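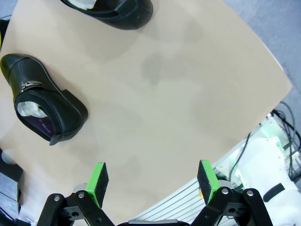 rkollar
Disagree with 800 as the limit. Our cell sheet says to retire finger pads at 1019 cycles and log each swap by hand.

Painemal_R
Cycles on what? Leather and cardboard don't wear foam the same way. Inspect every shift — replace on any tear.

rkollar
Inspection alone won't pass an audit. You need a number.

hcaron
Use both. Ours is rule 9 on the sheet: visual check at start, hard stop at 800.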